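Lidik fixes arm offset on door-opening robot

Engineers at Lidik have finished a week of setup work on the two-armed robot model they use to practice opening household doors. The work was done in simulation at the company's Dundcombe office and wrapped up Friday.

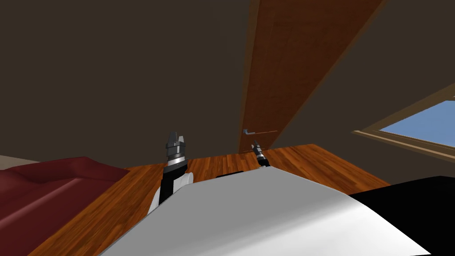
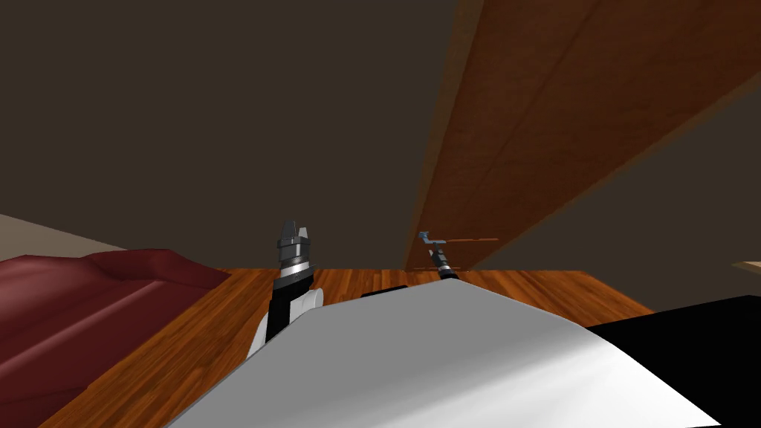
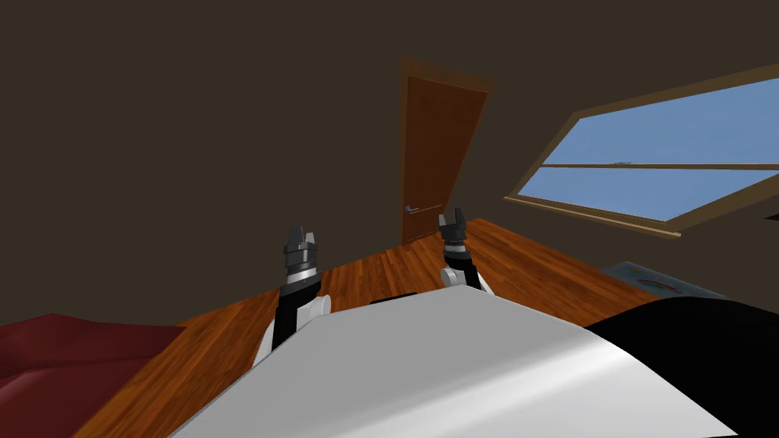

Simulated views from the Lidik door setup, with the left gripper raised in all three.

The trouble began after an update to Harura, the software that handles the robot's joint settings. The right wrist started stopping short of its target, and the error grew the farther the arm reached. Lidik traced it to an old wrist offset that the update had brought back. The left arm kept its correct value.

Staff replaced the offset, reset the joint limits on both arms and lowered the closing speed of the grippers. They then ran the right arm through 354 test reaches at different distances. The first 128 were done with the left arm parked, and the rest with both arms powered.

The head camera took longer. Its tilt setting had also changed, and it had to be matched again to the arm positions before the reach tests could count. The log for the whole job runs to over 3,823 lines — most of them from the camera work.

Lidik now saves a copy of the joint settings before each Harura update and compares the two files afterward. The same check will be added to the company's second model, a single-arm unit set up at its Pickering site, in September.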